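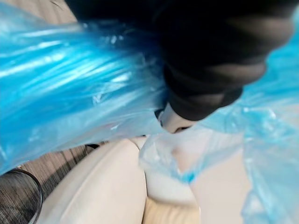 4. Fitting the dust bag

The Lillness workshop extractor takes the Inunari 18-litre collection bag. Other bags may fit the collar but will not seal properly.

1. Switch off at the wall and unplug the machine. Wait for the motor to stop.

2. Release the two side clips and lift the motor head straight up. Set it down on its side so that the filter does not carry the weight.

3. Open out the new bag and shake some air into it.

4. Lower the bag into the drum and press it down to the base. Smooth it against the sides as far as you can.

5. Fold the top of the bag over the rim, leaving an even cuff all the way round.

6. Push the collar ring down over the cuff until it clicks.

7. Refit the motor head and close both clips.

Note: Small creases in the bag do no harm. If the bag lifts towards the filter when the machine is running, the pressure hose has come off. See section 6.

Caution: Do not collect hot ash, wet plaster or anything that is still smouldering. Thin plastic melts quickly and the dust inside can catch fire.

Emptying

Change the bag when it is two-thirds full. Twist the neck, tie it and lift it out with both hands. Fine dust is heavy, and an overfilled bag can split at the base.

Spare bags are order number 1441. The collar ring is order number 1576 and is sold with a new seal.

Guide revised 29 March 2024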